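Furik Automation Assessment
Annotators and task raters, manipulation benchmark
Posted 2024-02-02

Furik is hiring 15 part-time raters for the second round of its manipulation benchmark. The benchmark asks a narrow question: which manual tasks can a machine now complete to the standard of a trained person, and which can it not? Round one covered household and shop-floor chores (folding towels, closing cartons, threading a cable through a grommet, hemming a seat cover). Round two keeps the chores and adds a fine-work set: thread, knots, staples and soft material handled with jawed instruments.
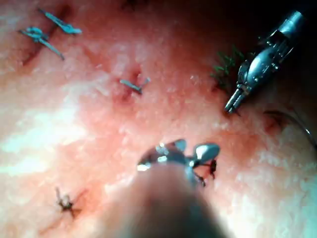 Results from round one were uneven. Rigid parts in known positions scored well. Anything limp scored poorly. Of 206 household trials, 32 were rated acceptable by all raters, and none of those involved a needle or a drawstring. The fine-work set lets us compare chores such as sewing on a button with close work under instruments, using a single scoring sheet.

Duties

Watch recorded trials and mark the start and end of each action (reach, grasp, pull, release).
Record slips, regrasps, dropped thread and contact with the wrong surface.
Score the final state against the written standard for that task.
Flag any clip in which a view is blocked for long enough to affect the score.
Attend one calibration call per week with Rafail Xenos, rating lead.

Part of the material shows instruments working on tissue, including blood. Applicants who do not want to view it may apply for the household set only and should write "Cakari" in the subject line. The fine-work set is called Salminen.

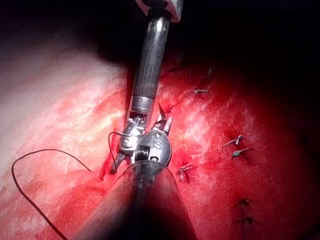

Requirements

Experience in at least one of the following: tailoring or upholstery, suturing or instrument handling, assembly line inspection, commercial laundry. A degree is not required. You need a color display, a stable connection and normal or corrected near vision. Prior work with robots is neither required nor scored.

Terms

Hours: 9 per week, on your own schedule
Duration: through October
Location: remote
Training: paid, at the same rate as rating work

To apply, send a one-page résumé and a short note on the hand work you know best to Balakrishnan Naidu, Furik recruitment. Selected applicants rate a trial batch before an offer is made. Questions about the scoring sheet go to Valdis Dzene.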